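Setting Up the Basket Cell at Clornthorpe

Before the Clornthorpe cell gets any real hardware, Pluvell builds it in simulation. The job is simple: take a small white basket and place it inside a blue outline on a perforated gray board. Most of the setup time goes into the camera views.

The wrist view

The gripper camera has a round, wide-angle image, and the gripper itself fills the lower center. Engineers check that both fingertips, the basket and the blue outline can be seen together. If the linkage hides the basket rim, the mount is moved 2 millimeters and the check is repeated.
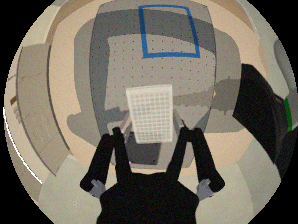

The room view

A second camera covers the arm, the table and the full length of the board. It is used to check wrist angle and finger clearance with the basket inside the outline. Shadows matter too - the arm throws a dark one across the board, and the vision software, called Flilisard, has to find the blue line through it. Lighting is stepped through 17 settings, with 30 runs at each. 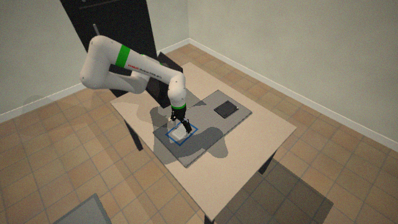
Routine upkeep

The model is reloaded every 48 hours and its joint limits are compared with the controller file. Lungu, the supplier of the finger pads, sends new friction values whenever the pad material changes. Those are entered by hand, and the wrist view is checked again before the next run.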